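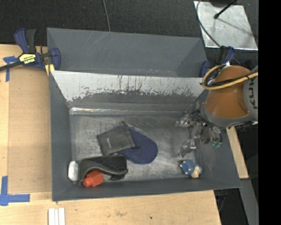
図1 灰色コンテナに入れた混載小物。巾着の下に紺色のパッドが重なり、右手前に青い小さなフィギュアがある。

Clelero 混載小物セット データカード

版: 3
管理: Trinder 資材記録係
文書の言語: 日本語(品目名の一部に英語の識別名を併記)
更新時期: 8月

概要

Cleleroは、日用小物を浅い容器にまとめて入れた状態を記録した静止画と、その品目表、重なり表からなる資料である。対象は袋物、パッド、ケース類、小型の樹脂製品、玩具など、形も硬さも揃わない品で、仕切りや緩衝材は使わない。品目の大半は机の引き出しや棚の下段に溜まる類のもので、高価な品や割れ物は含まない。

用途として想定しているのは、混載状態での品目の呼び方の統一、重なりの書き方の検討、収納容器の傷みの記録である。商品の識別や価格の推定に使うことは想定していない。銘柄や型番は原則として記録していない。

構成

images/ 静止画
items.csv 品目表
overlap.csv 重なり表
containers.csv 容器表
notes.txt 記録時の所見(自由記述)
CHANGES 変更履歴

images以下のファイル名と各表のimage列の値は一致する。拡張子は表に書かない。文字コードはUTF-8、改行はLF、区切りはカンマ。自由記述にカンマを含む場合は二重引用符で囲む。

品目

登録品目は14種。同じ品目を重ねて入れることがあるため、容器に入れる点数の上限は種類数とは別に定めており、15点とする。下限は設けない。すべての画像に全品目が入るわけではない。画像に入っていない品目の行は作らない。

品目表の列は次のとおり。

image: 画像の名前
item_id: 品目の識別名
label_ja: 日本語の呼び名
colour: 主な色
softness: soft、hard、mixedのいずれか
visible: full、part、traceのいずれか
note: 補足

softnessは品目の台帳から引く値で、画像からは判定しない。colourは画像上の見えを優先する。暗い品は照明によって紺と黒の区別がつきにくいので、迷う場合はdarkとし、noteに候補を書く。

visibleは、輪郭のほとんどが追えるものをfull、一部が他の品や容器の縁などに隠れるものをpart、ごく小さな断片だけが見えるものをtraceとする。面積の比率による閾値は置いていない。

呼び名の規則

1. 用途が形から確定しない品は、形で呼ぶ。角ばった小瓶に似た樹脂製品は「小瓶形の樹脂製品」とし、容器、栓、玩具などの語を当てない。図1の橙赤色の品がこの扱いになる。

2. 蓋や前垂れのある黒い品は「ケース状の品」とする。眼鏡入れ、工具入れといった中身を前提とする名前は使わない。

3. 紐で口を絞る袋は「巾着」とする。紐の端が輪郭の外へ出ている場合も、紐を別品目として数えない。

4. 丸みのある平たい布製品または布に見える製品は「パッド」とする。鍋敷き、肩当てなどの呼び分けは行わない。表面の模様はnoteに書いてよい。

5. 玩具のうち人や動物の種類がはっきりしないものは「フィギュア」で止める。色が二色以上ある場合、面積の大きい方をcolourに入れる。

6. 小さな文字や刺繍は、読み取れても転記しない。有無だけをnoteに「文字あり」と書く。

英語の識別名は内部の並べ替え用で、品名の訳語としての正確さは保証しない。旧版のpouch_bとpouch_darkは同一品であり、本版ではpouch_darkに統一した。

重なり

重なり表は、上に載る品と下になる品を一組ずつ記録する。接しているだけで載っていない組は含めない。容器の床と壁は品目ではないため、壁に立てかかった品もこの表には現れない。

記入例
upper,lower,degree
pouch_dark,pad_navy,large

図1の巾着とパッドがこの組に当たる。パッドは巾着の右と下に広く出ており、上側にもわずかに覗いている。離れた二か所から見えていても同じ品であれば一行とし、見えている部分の数で行を分けない。

degreeはlarge、smallの区分のみ。largeは、下の品の輪郭を隠れた部分まで推定しないと形が決まらない場合に使う。smallは、隠れた部分を補わなくても形の見当がつく場合に使う。判断が割れた行はnotes.txtに画像名を残し、表にはlargeで入れてある。

上下関係が循環する組(甲が乙に載り、乙の別の端が甲に載る形)は、両方向の行を書く。袋の紐や布の端で起こりやすい。集計時に有向グラフの閉路を禁止している処理系では、事前に除く必要がある。

容器

容器は灰色の長方形のもので、Jollwoodの倉庫から払い出した中古品を2個使用した。containers.csvでは手前をfront、後方をrearと書く。位置で呼んでいるだけで、個体の識別ではない。個体はbin_idで区別する。

擦れ、引っかき傷、塗膜の剥がれに見える白い帯は、そのまま残してある。洗浄や塗り直しは行っていない。図1では手前の容器の奥の内壁に白っぽく擦れた幅広の帯があり、床面にも細かい傷が多い。床面は光を曇ったように返すため、淡い反射を白い品と取り違えやすい。白い品は必ず輪郭の連続を確認してから登録すること。

傷みの区分は次の3つである。

scratch: 線状の浅い傷
scrape: 面状の擦れ、地色の変化を伴うもの
speck: 点状の付着または変色

speckについては、汚れか傷かを画像だけで決めない。赤みのある点、白っぽい点など、色だけを書く。縦に流れる暗い筋はscrapeの一部に含め、独立した区分を立てていない。この扱いは第3版で決めたもので、それ以前の行には筋を別行にしたものが残る。

設置面

容器は明るい色の木の天板に置く。天板の木目や縁は記録対象外とし、品目表にも容器表にも書かない。

記録時の入れ方

品は袋物、平物、硬い小物の順に取り出して渡し、入れる順序は指定しない。入れた後に見栄えを整えることはしない。紐が縁から外に垂れた場合に限り、内側に戻す。隅に寄った品、壁に接した品もそのまま残す。

入れる順序は記録していない。したがって、重なり表の上下から時間的な前後を導くことはできない。下にある品が先に入ったとは限らず、後から滑り込んだ場合もありうる。

既知の問題

暗い品どうしの境界が不明瞭な画像がある。巾着の黒い紐が黒いケース状の品の近くにくると、紐の端の帰属が誤っている行がある。修正は未了。

小さなフィギュアは向きによって色の配分が変わり、colourがblueとbeigeで揺れている。同一品である。item_idで引けば問題は生じないが、colourで絞り込むと抜けが出る。

traceの判定は記入者による差が大きい。厳密な比較には、partとtraceを合わせて扱うことを勧める。

白い丸みのある長い品は、下側に灰色の陰がつくと立っているのか傾いているのか判別しにくい。姿勢の列は設けていないので、noteに姿勢を書いた行は参考値とみなすこと。

中身の入った袋と空の袋を区別していない。膨らみが見えても中身を推定して書かない。

第2版からの変更

label_jaの表記を上記の規則に合わせて全行見直した。
「ポーチ」と「巾着」の混在を解消した。
重なり表のdegreeから中間の区分を廃止した。旧版でmiddleだった行はlargeに移した。
容器表に傷みの区分を追加した。
品目表からbrand列を削除した。

Sartoriとの対応

棚卸し用の品目一覧Sartoriを併用する場合、item_idの対応は一対一ではない。Sartoriでは巾着とパッドがともに「布物」に入り、ケース状の品と小瓶形の樹脂製品は「その他硬物」に入る。Sartori側から本資料の品目へ戻す変換はできない。対応表は本配布物に含めていない。

利用条件

記録、研究、教育のための複製と改変を認める。改変した表を再配布する場合は、版の表記に改変した旨を加えること。品目の意匠や商標に関する権利は、それぞれの権利者に属する。

誤記の連絡

画像名、表の名前、該当する行のitem_idを添えて、Trinderの資材記録係へ送ること。受付分は毎週水曜日にまとめて確認する。呼び名の変更提案は、同じ形の品すべてに適用できる語で出すこと。単独の画像にしか当てはまらない呼び名は採用せず、notes.txtに写す。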